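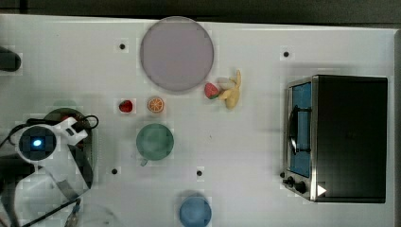

*Figure 12.1 A round plate, a strawberry and a toy banana on a white tabletop.*

# Chapter 12: What a Bond Is Worth on a Bad Morning

A bond is a promise with a schedule attached. The borrower takes your money today, pays you a fixed sum twice a year, and hands back the original amount on a date printed in the contract. Nothing in that arrangement moves. The price of the thing, meanwhile, moves all day long, and students tend to take this personally.

Consider the town of Leltidari, which borrowed to replace its water mains. Each bond had a face value of $600 and paid 2 percent a year, or $12. Roald Kristiansen bought one on the first day and put it in a drawer, where it did exactly what it had promised to do.

In February, the town of Sisach came to market with bonds of the same size and length, and the same standing with lenders, paying 4 percent. Roald's bond still paid $12. A Sisach bond paid $24. When Roald decided to sell and buy a boat, he asked his broker, Tyra Aasen, for $600, and she was polite about it.

No buyer would give $600 for the smaller payment when the larger one was on sale next door. Tyra could find a buyer only by cutting the price until the two bonds offered the same return. That return, counting both the payments and whatever is gained or lost by the final date, is called the **yield to maturity**. Price down, yield up. The boat got shorter.

The seesaw tips the other way too. Had new bonds been paying 1 percent, Roald's $12 would have looked generous, and buyers would have bid his bond above face value. He would have called this skill.

How far the price falls depends on how long the bond has left to run. With one year to go, the buyer puts up with a skimpy payment for one year and then gets $600 back. With 30 years to go, the discount has to make up for 30 years of skimpy payments. Section 12.2 gives this sensitivity a name, **duration**, and a formula that looks worse than it is.

## Before you read on

Keep three terms apart: the *coupon*, which is set at the start; the *price*, which is set by whoever is buying; and the *yield*, which connects them. Newspapers mix them up freely. Your instructor will be less relaxed.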